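We use cookies to improve your visit. By continuing you accept our cookie policy. Accept / Manage settings

Packing bench, Brunton room
23 Mar 2023

Carton trial for the Dollura blocks, continued. Same worn carton as the last run, foam left in position. Rim is well past its best and one flap is torn. Not replacing it yet, as the return cartons from Fudberg will be no better.

Block mass 1,015 g on the bench scale. With carton and foam, 1,201 g. Clearance at the long walls is tight, so the block goes in on a tilt, frayed edge first, holes facing up. Square entry catches the rim and crumples it further.

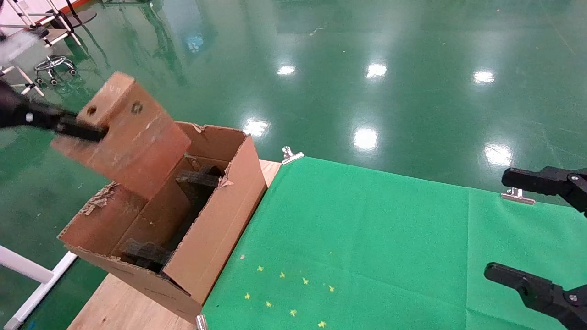 Foam is the weak point. If either dark grey piece shifts, the block sits proud and the flaps won't meet. Check both before loading. Tried a 60 mm offcut as a spacer yesterday — too stiff, removed.

Green cloth stays clipped to the table beside the carton. Yellow stars stay on the cloth until the layout for the labelling step is settled. Don't sweep them up with the cardboard fibre.

To do: trim the loose fibres off the block's end, weigh again, order 200 mm tape. Ask Tetudau whether the October cartons had the same wall thickness; colour and print don't matter.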